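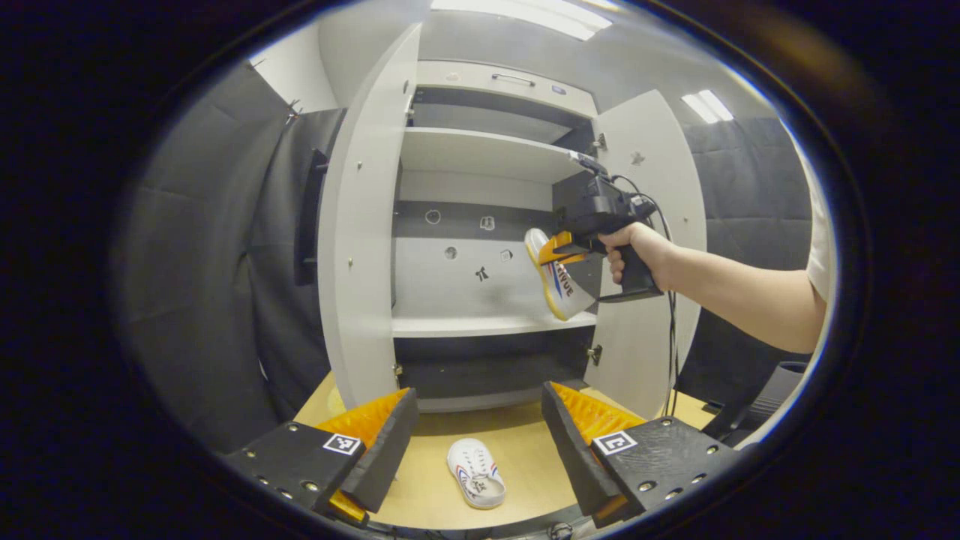 Can a machine put away a pair of shoes yet?

In a test room, with shoes it has seen before and a cabinet whose doors are already open, it often can. In an ordinary hallway, with wet boots, a child's sandals and a door that sticks, it usually can't, and a person still does the job faster.

Chapter 4
Chores

The first three chapters dealt with machines that stay in one place and do one thing. A dishwasher, a bottling line and a car-body welder have little in common, but each of them has its work brought to it in a known position. This chapter is about work that isn't brought to the machine. Shoes are left where they were taken off. Parts arrive in a bin in whatever order they fell. Someone has to go to the thing, take hold of it, and put it where it belongs.

We use the word chore for this kind of work, in homes and on shop floors alike. A chore is short, it is repeated often, and it is a little different each time. Putting shoes in a cabinet is a chore. So is returning a torque wrench to its hook, or wiping down a bench at the end of a shift. People learn most chores by the age of 12 and after that hardly think about them, so they can be hard to describe to a machine.

4.1 What a chore asks for

Take the shoe cabinet as a case. Told to a person, the instruction is a single sentence: put the shoes on the shelf. Told to a machine, it breaks up into several jobs.

The machine has to find the shoe and tell which way it is lying. It has to choose a place to grip. A sneaker held by the heel hangs differently from one held by the tongue, and a soft upper gives way when squeezed. It has to carry the shoe past the door and the edge of the shelf without hitting either. Then it has to let go in such a way that the shoe stays put, with room left beside it for the other one.

If the doors are shut, there is more to do. A door moves on a fixed arc, and a hand that pulls in a straight line will soon be fighting the hinge. People feel this through the fingers and correct for it. A machine without a sense of force has to get the arc right by sight alone, or be built with enough give in its fingers to make up for the error.

4.2 How the machine is taught

Older shop robots were programmed point by point. For chores, most groups now collect demonstrations. A person does the task many times using a hand-held gripper, a camera records what the gripper sees, and a computer model is trained to produce the same kind of motion from the same kind of view. The method is treated fully in Chapter 7. For now it is enough to know that the quality of the demonstrations matters a great deal, and that a machine taught on one cabinet may do badly on another. 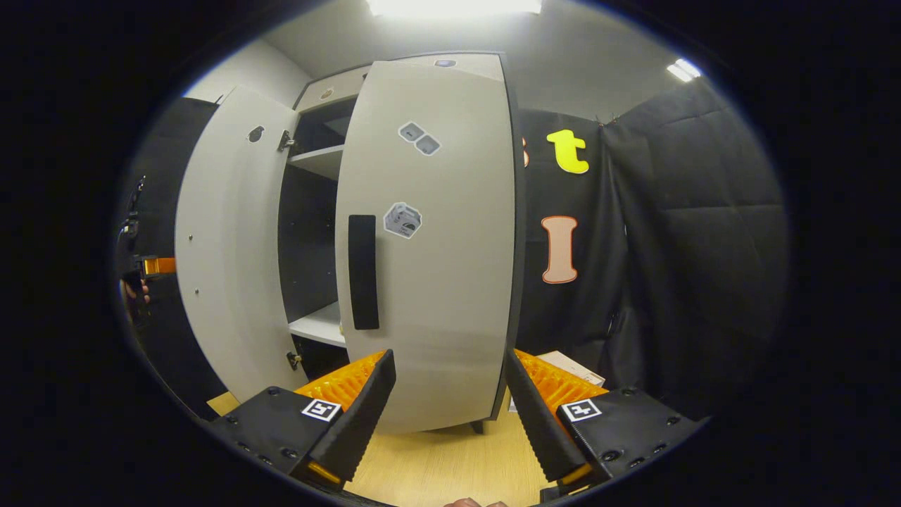 Why is a cabinet door harder for a machine than a drawer?

A drawer slides along a straight line, so the hand can pull in one direction from start to finish. A door swings, and the hand has to change direction the whole way while keeping its hold on the handle. The open door also takes up space that the arm may need afterward.

4.3 A trial in Plaronville

Ratree Noiphan and Esben Nørgaard ran a shoe-storage trial in Plaronville one August, using an arm on a wheeled base made by Egilsson. They had trained it on 283 demonstrations. The test was 200 attempts, split evenly between the cabinet used in training and one of a different make.

On the familiar cabinet the arm placed the shoe on the shelf in most attempts. Its failures were mostly poor grips, and it often recovered by trying again. On the second cabinet the results were much worse. The handle was shorter and the lower shelf sat deeper, and the arm kept releasing the shoe too early — over the front edge instead of behind it.

Nørgaard's notes record one further problem that the score didn't show. Each attempt took the arm around 4 minutes when the doors started closed. At that pace the shoes of a large family would keep it busy for much of an evening.

4.4 The shop floor

A shop floor is often an easier place than a home. The lighting is steady, the bins can be made to match, and the people who work there can be told to leave the aisle clear. The Clelora parts warehouse in Grolotwood put an arm on one task only, moving boxed fittings from a cart to a rack. The boxes were all the same size. The arm ran through the night shift with one worker looking after it, and that worker also looked after two other stations.

The same arm was later tried on returned goods, which come back in torn bags and reused cartons. It was taken off that task within the week. The difference lay in the sorting, and the question of how much variety a machine can stand comes up again in every section that follows.

Terms to know before reading on

Chore: a short, repeated task that varies each time.
Demonstration: a recorded example of a person doing the task.
Grasp: the way the fingers hold an object, including where and how hard.
Recovery: a second try made by the machine without help.

Section 4.5 looks at grasping in detail, starting with soft objects.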